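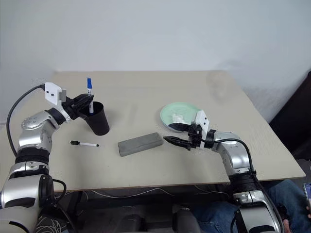 Home Newsletter Seed List Recipes Calendar Contact

We use cookies to remember your settings and count visits. Accept Decline Learn more

The Clostwood Seed Letter
January 24, 2026

It's Bean Season (Yes, in January)

I know there's snow on the beds and the hose is frozen to the side of the shed, but I have been waiting since October to write this one. Dry beans! Beans you grow all summer, leave alone until the pods rattle, and then eat in the darkest part of the year with cornbread and too much black pepper. If you've only ever grown green beans for fresh eating, I'd love to talk you into giving up one row this spring.

My own conversion came from a mistake. A few summers ago I went away for the last week of picking and came home to a trellis of pole beans that were far too big and tough for anything. I was annoyed and left them hanging. In the fall I pulled the vines down and the pods were papery and full of the prettiest brown and cream beans, and I stood there in the cold shelling them into my hat. They made one pot of soup. It was the best pot of soup I had that winter, and the next year I planted four times as many.

What we're growing this year

The seed list now has 11 dry beans on it, which is the most we've ever offered. I won't go through every one, but two of them have taken over my kitchen.

Wirklow is a bush bean, short and tidy, with a plump white seed that goes creamy when it's cooked and holds its skin pretty well. It's the one I'd hand to a beginner. It doesn't need poles, it ripens fairly evenly, and you can pull the whole plant at once and hang it up by the roots. The flavor is mild, so it takes on whatever you cook it with. I like it with a heel of hard cheese and a lot of sage.

Bralunov is the other kind of fun. It's a pole bean and it climbs like it's late for something. Mine went up a seven-foot pole, reached the top, looked for more pole, and started back down. The seeds are dark red with a paler swirl, and they cook up meaty, with a broth so dark and rich that I've been known to drink it out of a mug. It does want a long season. Here in Clostwood, at 900 feet, I've had years when the last third of the pods never dried on the vine and I finished them indoors on window screens. Still worth it. If your garden sits in one of the cold pockets by the creek, give it your warmest wall.

We also have a nice batch of Orozco, a small black bean that came back to the list after two seasons away. I missed it! It's quick for a dry bean and the plants shrug off a dry August better than anything else I grow.

When to plant, and how

There's no reason to rush. Beans sulk in cold soil, and a seed that sits in wet, chilly ground will usually rot before it sprouts. I wait until the soil is at least 60 degrees a couple of inches down, and around here that tends to mean the apple blossoms are finished and I've stopped wearing a jacket to check the mail. Every year I feel behind. Every year the beans I plant late catch up with the ones I planted early.

Sow them an inch deep, a little deeper in sandy soil. Bush types can go four inches apart in the row. For poles I plant six seeds to a pole and keep the best four. Water them in and then go easy until you see the necks come up, all bent over like little croquet hoops.

Don't overfeed them. Beans work with bacteria in the soil to get much of their own nitrogen, and if you pile on rich fertilizer you'll get a gorgeous jungle with hardly any pods. A bit of compost in the spring is plenty. If you've never grown beans or peas in that bed before, a pinch of inoculant powder on the damp seed can help. Make sure it's the kind meant for garden beans, as the bacteria differ from crop to crop.

After that it's mostly weeding while they're small, and water when they're in flower. The flowering weeks are when a dry spell hurts the most, and if you only have time to water properly for part of the summer, spend it then. Rabbits are a separate problem and I have no wisdom to offer. I put up a fence. The rabbits have opinions about the fence.

Knowing when they're done

This part used to make me nervous and now it's my favorite. You stop watering as the pods begin to turn yellow, and you wait. The leaves drop and the whole patch looks like something terrible happened to it. A neighbor once came over to tell me kindly that my beans had died.

Shake a pod. If it rattles, you're close. Open one and bite a bean, and if your teeth leave a dent it needs longer. If your teeth just slide off, it's ready. When a week of rain is on the way, don't gamble. Pull the plants and hang them in a garage or on a covered porch, anywhere air can move through. Wet pods mold fast, and beans have been known to sprout right inside them.

Shelling by hand is lovely for a small patch, and I'd recommend it with the radio on. For bigger amounts, put the dry plants in an old pillowcase, tie the top, and stomp on it. I mean really dance on it. Then pour the beans from one bucket to another in front of a fan and let the chaff blow away. Do this outdoors. I did it in the mudroom once and was finding bits of pod in my boots at Easter.

Spread the cleaned beans on trays for another couple of weeks before you jar them. If you've had trouble with weevils, put the fully dry beans in a sealed container in the freezer for several days, then let the container come back to room temperature before you open it so they don't pick up moisture.

A pot of beans

My basic pot, for a pound of beans:

Soak them overnight in plenty of water with a spoonful of salt. People will tell you that salt makes beans tough, and I believed it for years, but salted soaking water gives me softer skins every time. In the morning, drain them and cover with fresh water by two inches. Add half an onion, a bay leaf, a few smashed garlic cloves and a good glug of olive oil.

Bring it to a full boil and keep it there for ten minutes. Please don't skip this with red beans, Bralunov included. Raw kidney-type beans contain something that can make you quite sick, and a slow cooker on low may not get hot enough to take care of it. So boil first, and after that you can move them to the slow cooker if you like.

Then turn it down until it barely moves. Fresh-crop beans can be tender in under an hour, while something that's been in the back of the cupboard since who knows when may take three. Taste five beans before you call it finished, as one soft bean proves very little. Tomatoes, vinegar and lemon go in at the end, because acid really does keep them firm.

Let them cool in their broth. Tomorrow they'll be even better! I eat the first bowl plain with oil and pepper, the next on toast with a fried egg, and whatever's left gets mashed in a skillet with onions until the edges are crisp. The broth freezes well in jars if you leave space at the top.

Saving some back

Put aside a cupful before you start cooking, because it's very easy to eat next year's crop. (I have done it.) Common beans mostly pollinate themselves, so they're a kind place to start if you've never saved seed. A bit of crossing can happen where bees are busy, so I keep two varieties at least ten feet apart, more if I've got the room, and I put something tall and flowery between them. Pick your seed from healthy plants that ripened on time, and skip any that looked spotty or stunted.

Label the jar right then. Variety, year, where it grew. I have a jar of really beautiful speckled beans on my shelf with a label that says "THESE ONES," in my own handwriting, and I'd give a lot to know what I meant.

If you borrow from the seed list, we ask for a handful back in the fall if your crop does well. If it doesn't, borrow again. Weather happens to all of us and the list was built with that in mind. Returned seed can come in any clean, dry envelope with the name written on the outside, plus a note on how it did in your garden. I read all of those notes, and they're the reason the descriptions on the list keep getting better. Last year's notes are how we learned that Wirklow will stand up to a light September frost if you throw an old bedsheet over it.

Requests for beans are open now through the Seed List page. Peas and favas go out first since they can be planted in the cold, then beans, then squash. Bralunov is limited to one packet per household this time while we build the supply back up. Orozco and Wirklow are in good shape, so ask for two if you have the space.

Next month: onions from seed, and why my windowsill is already full.

Home Newsletter Seed List Recipes Calendar Contact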